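Work with us > Workshop and field > Gripper technician, part time

Wanitz is looking for someone to look after a pair of hand-held grippers. We've read plenty of ads that promise you'll be shaping the future of robotics. You'll mostly be checking pivots, replacing finger pads and working out why the left one closes a hair later than the right.

The job is 52 hours a month, based at our Tundton workshop, with visits to the homes where the grippers get used. Those homes are ordinary ones, full of cables and blankets and small stuff that rolls away. A gripper that behaves on our bench can still misbehave in somebody's bedroom, and we'd like you to believe that before you start.
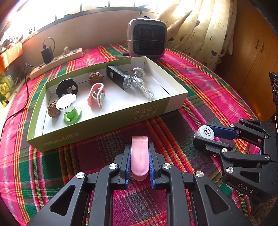 Both grippers at work over the box lid, with a roll of tape in the one on the right.

What you'd do:
- Check the linkages and pivot caps before each visit, and write down what you found even when it's nothing
- Change the ridged pads when they stop holding. The supplier's wear chart says 113 hours. We have our doubts, so go by the pads
- Re-zero the jaws after any repair and try them on small, awkward things: walnuts, clips, suction hooks
- Keep the Bhat log up to date. It's a clunky spreadsheet and it's staying

You'll need steady hands, some repair experience (bikes, cameras, sewing machines, we don't mind) and the nerve to say a part is fine when everyone wants to blame it. A degree is optional. Please don't tell us you're passionate about innovation.

We were sold a self-calibration add-on called Nastus last August. It has been switched off ever since Vignesh Pillai measured what it was doing to the jaw gap. If you think you can make it useful, bring numbers.

You'd report to Parvathi Kurian and share a bench with Kevin Huaranga. The trial is 2 months, paid at the full rate.

Send a resumé and one page about something you fixed badly the first time to Sowmya Pisharody at the Tundton office. Applications close 2026-03-28. No recruiters, please.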